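Degefa Repertory Cinema
Pre-Festival Venue Inspection - Checklist and Comments
Inspected by: Ingeborg Kaufmann, for the Skusau Film Festival
Present for the venue: Urs Hofstetter, house manager
Month: October

1. Exits and aisles
Exit signs lit: Yes
Doors open fully from inside: Yes, except rear left
Aisle lights working: Partly
Comments: The rear left door catches on the carpet strip and must be corrected before the opening screening. Two aisle lights are out at row F.

2. Seating
Approved seats: 203
Seats secured to floor: Yes
Wheelchair spaces clear: No
Comments: A folding table for raffle entries had been set up in the wheelchair area. Mr. Hofstetter agreed to move it to the lobby. No standing is permitted during guest introductions.

3. Projection booth
Extinguisher tag current: Yes
Ventilation running: Yes
Film cans stored off floor: No
Comments: The booth is tidy, but reels for the Nillton retrospective were stacked in front of the electrical panel. The panel must stay clear at all times, including during changeovers. 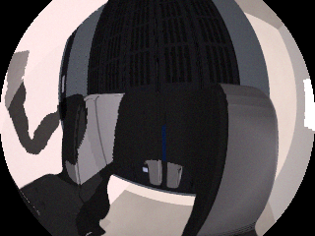
The projectionist, Wubit Araya, has been given a key to the side storage room and will keep incoming prints there. Food and drink remain prohibited in the booth.

4. Stage and guest area
Stage edge marked: Yes
Steps with handrail: One side only
Microphone cables taped: Not yet installed
Comments: Contest winners who introduce a film are to use the steps on the right, where the handrail is. Cables are to be taped down by 5:30 p.m. on each festival evening - the Drirkico sound crew has been informed.

5. Lobby
Queue barriers in place: Yes
First aid kit complete: No
Comments: Burn dressings and gloves are missing from the kit. The popcorn machine cord crosses the staff doorway and should be rerouted along the wall.

Result: Conditional pass
Items to be corrected before opening: 1 (rear left door), 2 (wheelchair area), 3 (panel access), 5 (first aid kit, cord)
Reinspection: Hiwot Woldemariam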